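Minutes – Travel Disruption Working Group, Grindgate

22 May 2019. Chair's summary circulated separately. Minutes of the April meeting accepted with one correction: under item 3, "ferry" should read "hydrofoil".

**1. Ciltar ash closure – passenger position**

Ciltar airport remained shut for two nights in April after the ash advisory. The operations desk reported 829 passengers booked through Jeren on affected departures. Of these, 86 had no confirmed room on the first night and were moved to the sports hall at Durán. All were rebooked before the advisory lifted.

**2. Notification delays**

Text alerts went out in one batch and stalled at the carrier limit of 300 messages per hour. Passengers late in the alphabet received theirs after the hotel coaches had left. The desk proposed sending by departure time – the booking system already holds the field. Agreed.

Alerts in Spanish carried the English phone number. Corrected during the event; template still to be changed.

**3. Hotel contracts**

The Durán contract covers extended stays only where the airport authority issues a closure notice. An ash advisory does not count as one under the present wording. Legal to draft an amendment covering both. The Ciltar hotels have the same clause and should be handled in the same draft.

One hotel has billed for breakfast on a morning when the kitchen was closed. Invoice held.

**4. Medication and special assistance**

Requests for replacement prescriptions were logged in the general inbox. Separate inbox to be opened, checked every 2 hours during an event. The form should ask for the drug name and dose as printed on the label.

**5. Coach transfer**

Road route from Ciltar to Durán confirmed as passable for full-size coaches. The bridge weight limit is unchanged.

**6. Actions**

- Operations desk: change alert order; replace Spanish template.
- Legal: draft contract amendment.
- Passenger services: open assistance inbox.
- Finance: query breakfast invoice.

Next meeting to be set once the draft amendment is ready.
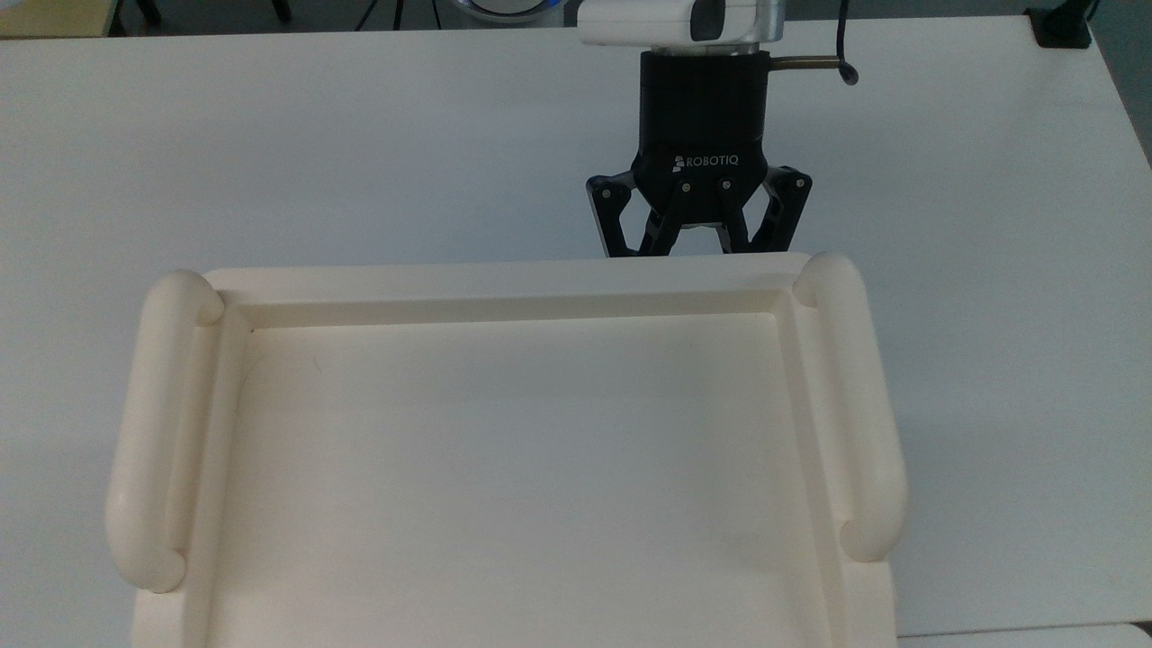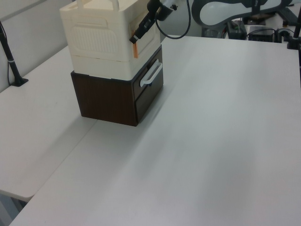
*Tray (first picture); tabletop with drawer cabinet (second picture).*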